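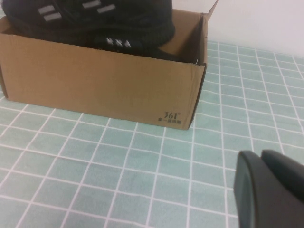 A black athletic shoe with a knit-like upper in an open corrugated shoe box marked 361°, the logo near one lower corner of the front panel.

Shoe box

A shoe box (also shoebox) is a small carton, usually of cardboard, sized to hold one pair of shoes from the factory to the store and then to the buyer's home. Rectangular, shallow, with either a lift-off lid or a hinged one with flaps. Also used for a great many things other than shoes, see Reuse.

Construction

Two main types. The older is the set-up or two-piece box: rigid board, separate lid, often covered in printed paper. The newer is the folding or one-piece box, cut from a single sheet of corrugated or solid board and folded up at the store or the factory, lid attached along the back edge. Flaps at the ends tuck in to stiffen the walls. Athletic footwear is now mostly sold in the second type.

Corrugated board for shoe boxes is thin-fluted, a wavy layer glued between two flat liners. Plain kraft liner is brown and takes dark ink well, white-topped liner costs more. Some makers print only a logo and a short slogan on kraft and leave the rest bare, others cover every panel in colour. A size label goes on the end panel so the box can be read while stacked.

Holes are sometimes punched in the walls or at fold lines. Various purposes: ventilation, a finger pull, or a slot for a locking tab.

Packing a pair

The usual method is head to tail – one shoe's toe beside the other's heel, both on their sides, soles facing the outer walls. This uses the least room. High-tops and boots don't fit this way and get a taller box. Runners with a soft knit upper squash easily and are often stuffed with crumpled tissue at the toe, sometimes a moulded paper form. Tissue paper is folded over the pair before the lid goes down. A sachet of desiccant may be included.

For putting shoes away at home the same arrangement works. Laces are tucked inside. Mud and grit should come off the sole first, wet shoes should be left out overnight, as cardbord holds moisture and the board goes soft at the corners. The first shoe goes against the long wall, the second is turned end for end and slid in beside it. Pull tabs at the heel are handy for lifting a shoe out without grabbing the upper.

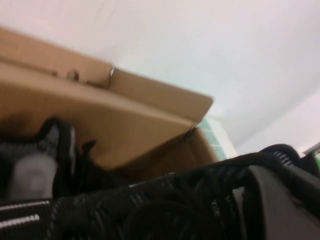 Knit uppers pose a problem of their own in storage. The fabric has little structure above the sole, so a shoe left under the weight of its mate for a season can take a crease across the toe. Leather does this too, but polish and a shoe tree will bring most of it back. Reflective trim should not be folded on itself, the coating can crack.

Sizes

No single standard. Children's boxes are smaller all round, men's athletic boxes longer and deeper, boot boxes are often close to square. The Canadian shelving firm Drernus lists an inside height of 110 mm for its low shoe box shelf, too shallow for most runners. Its rival Turmont sells a deeper one.

Reuse

Photographs, receipts, letters, seed packets, baseball cards, craft supplies. The phrase "a shoe box of receipts" is common shorthand for untidy bookkeeping. School dioramas are traditionally built in a shoe box turned on its side, front left open. Also pinhole cameras, and beds for sick birds.

Recycling is straightforward if the box is dry and clean. Flatten it, take out tissue and sachets. Plastic-coated lids may be refused, check with the municipality.

Collecting

Sneaker collectors keep the original box, and a pair without one generally sells for less. Condition of the lid corners, label and tissue all get looked at. Collector Graça Ramalho's catalogue, The Calado List, records 282 box designs, grouped by lid type and then by colour. A second edition is said to be in preperation. The Grondis footwear collection holds 4000 boxes, 2 of them wooden.

See also

Shoe tree
Corrugated fibreboard
Diorama
Hat box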